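Festex cycling fair, Clustumham: visit notes
18/06/2024

The trade day at Festex opened at the Clustumham exhibition hall with a queue at the accreditation desk and one badge printer in service. Entry took 19 minutes. The hall plan handed out at the door still showed last year's aisle numbers, so the route below follows the signs on the floor.

Road frames and wheels filled the north side. Tusside had the largest stand there and gave most of it to its women's team program, which starts its stage racing season in July. The race bike on show is the same one sold to the public, apart from the saddle and a shorter stem. Frame weight for the smallest size is quoted at 900 grams, painted, without the seat clamp. The staff could not say if that figure includes the derailleur hanger. Geometry charts were available on paper only.

Tusside has changed its sizing. The line now has 6 sizes, with the extra one added at the small end. Reach no longer jumps between the two smallest frames, which was the main complaint from riders under the old chart. All sizes still use the same wheel diameter, and toe overlap on the smallest frame remains. I checked it with my own shoes and a 165 mm crank, and it touches.

Wei, the wheel builder, ran a truing bench through the morning. Their new rim is 50 mm deep and is sold as a pair with a shallower front option for lighter riders in crosswind. The spoke holes are drilled at an angle to match the hub flange, and nipples are external, so a mechanic can correct a wheel with the tire in place. Spoke tension was read at the bench with a dial gauge. No drag data was offered. A test report is promised once the team has raced on the wheels in July.

The afternoon session covered neutral service at stage races. The main points were thru-axle standards, rotor size and the time lost on a rear wheel change with disc brakes. The speakers agreed that a full bike swap is faster in nearly all cases on a flat stage. They did not agree on who should carry the spare bikes in smaller races, where the number of team cars is limited.
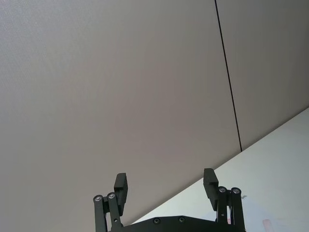 Festex, Clustumham: surface and seam, detail.

The indoor test track was short, with two tight turns and no climb. It is good enough for checking fit and shifting and of little use for anything else. Helmets were provided; pedals were flat unless you brought your own. The Tusside demo bikes had been set up with the brake levers reversed from the local habit, and a card on the bars said so.

Parking is on the east side. Bike storage is inside the gate and closes half an hour before the hall does.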